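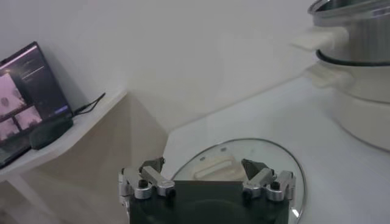
Shirley Fothergill's comment on our last report was that pots are easy to give away and lids are easy to lose, and could we please say what we planned to do about the lids. We're delighted that she asked, as the lids have been the best part of this whole period!

Preltholm Kitchen Library
Progress report to the Manurung Fund
Second period, prepared by Irfan Saragih

Where we are

The library is open, lending, and busier than we hoped when we applied. We have 35 households signed up, most of them in the streets between the school and the bus depot, and a good share of them have come back for a second or third loan. People borrow a stockpot for a birthday, a steamer for the holidays, a big frying pan because the old one finally gave up. Quite a few borrow something small first, to see how it goes, and then turn up the next week asking what else we have.

Your grant covers 6 months of rent on the room, the shelving, and a budget for cookware. The rent is paid to the end of the term. The shelving is up, apart from one bay that I will come back to. The cookware budget is partly spent, and we would like to talk to you about moving a little of it.

Lids

In the first period we stored every lid on its own pot. It looked tidy and it wasted a huge amount of room, and the glass lids were the worst because nobody wanted to put anything on top of them. We also had lids going out with the wrong pot and coming home separately, and one evening we spent more time matching lids than serving borrowers.

We have changed three things. Lids now have their own rack. Each one is measured across the inside of the rim, and the size goes on a paper tag tied to the handle, with the same size on a tag tied to the pot. And every return gets laid out on the counter before it is put away – lid down flat next to its pot, handles checked, rims wiped. The white countertop is wonderful for this. A clear glass lid with a cream-colored handle could easily vanish in a crowded cupboard, but set out beside a shiny steel pot it gets its proper turn.

The mixed bag of handle styles caused some debate. Our donated cookware is from everywhere, so we have steel with white plastic grips, enamel with no grips at all, cream knobs, black knobs and a couple of knobs that somebody's uncle must have turned himself. I had wondered about replacing the odd ones so things would match. The borrowers talked me out of it. They tell each other about the pots by their handles, and I've come around completely. We will replace a knob when it wobbles, and leave the rest alone.

Stacked pots and steamers

These have been our surprise hit. Anything in tiers that lets you cook two things in one footprint is reserved nearly all the time, and it makes sense when you see how small some of the kitchens are. We started with one set and now own 3. Families with a single burner have been especially keen, and one borrower returned hers with a handwritten page of timings for rice and greens that we have copied and put in with all the sets.

They do need more care at check-in. The sections have to be separated, and each gets looked at properly, including the side handles, where food likes to hide. We now dry them apart and stack them again only when somebody is coming to collect. Drying space is tight as a result (see below).

The Plallex catalog

We moved our paper cards into Plallex, the lending software you suggested at the start. It took longer than planned, mainly because we kept stopping to argue about what to call things. Is it a Dutch oven or a casserole? Is a saucepan with two side handles still a saucepan? We settled on listing everything under the plainest name and adding the rest as search words. Pots and lids are now separate entries that are linked together, so a lid that goes out alone shows up as a lid that went out alone. That happens more than you would think. People have their own pot and just need something to cover it.

What hasn't gone so well

The remaining shelf bay is still flat against the wall in its box. The brackets that came with it were for a different depth, and the replacement set has been promised twice. We are using the space for returns in the meantime.

Two glass lids were broken this period, both on the way home and not in the kitchen. We now send glass out wrapped in a dish towel, and the towel comes back with the lid most of the time. We didn't charge for either breakage and would like to keep it that way.

The Saturday-style cooking mornings in our original application have not started. The room is fine for lending but there isn't enough seating for a class, and I would rather tell you so now than squeeze people in. The community hall has offered its kitchen and we are looking at their evening hours.

Money

Rent and shelving are on budget. Cookware is under, because donations have been so generous. We would like your permission to put part of the cookware line toward:

a wall-mounted drying rack for the space over the counter
dish towels for wrapping glass
spare knobs and screws
a second tape measure, the first one being in constant use

No change to the total is requested.

Next period

We plan to finish the shelving, start lending lids as items in their own right with a sign on the door to say so, and run the first cooking evening in September if the hall is free. I would also love to hold a repair night for loose handles. Several borrowers have asked whether they can bring in their own pots, and the answer should be yes.

You would be very welcome to visit. Late afternoon is the best time, when the returns are coming in and the counter is full.

Irfan Saragih
Preltholm Kitchen Library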